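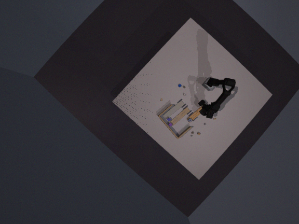
Can the Killero arm be run in the simulator before the hardware is mounted?
Cycles can be built and tested in Jarneck with no controller connected. The finished cycle is transferred to the arm in section 5.

4. Setting up a block-and-tray cycle in Jarneck

4.1 Before you start
Install the Matham parts library. Without it, loose parts will load as plain boxes and contact results will be wrong.

Note: Jarneck uses the licence stored on the computer. A licence held on the controller is not read in simulation.

4.2 Loading the cell
1. Open Jarneck and choose File, New cell.
2. Select the square work surface and confirm.
3. Add the arm from the Killero list. It snaps to its mounting plate.
4. Add one three-walled tray. Turn it so that the open side faces the arm.
5. Place the long parts inside the tray, parallel to each other.
6. Scatter the small loose parts outside the tray. Leave the approach path to the open side clear.
7. Save the cell.

Caution: Do not move the mounting plate after the arm has been added. The joint limits are calculated once, when the arm is placed.

4.3 Teaching the grip
1. Switch to Teach and bring the gripper above the block.
2. Lower the gripper until the contact marker changes from grey to green.
3. Set grip force to 40 per cent. For parts with a rounded end piece, use 60 per cent.
4. Press Store.

If the marker stays grey, check that the gripper is in line with the long side of the block. A block lying at an angle needs the wrist turned to match.

4.4 Running the cycle
1. Set the number of repeats to 3 for a first test.
2. Press Run. Shadows may be turned off under View to speed up drawing; this has no effect on contact.
3. Read the log when the cycle ends. Code 1653 means that the arm touched a tray wall.

Caution: A cycle which has logged code 1653 must not be transferred to the arm. Raise the approach height, store the point again and repeat the test.

Licences and replacement library files are supplied by Stamatopoulos. Quote the build shown under Help.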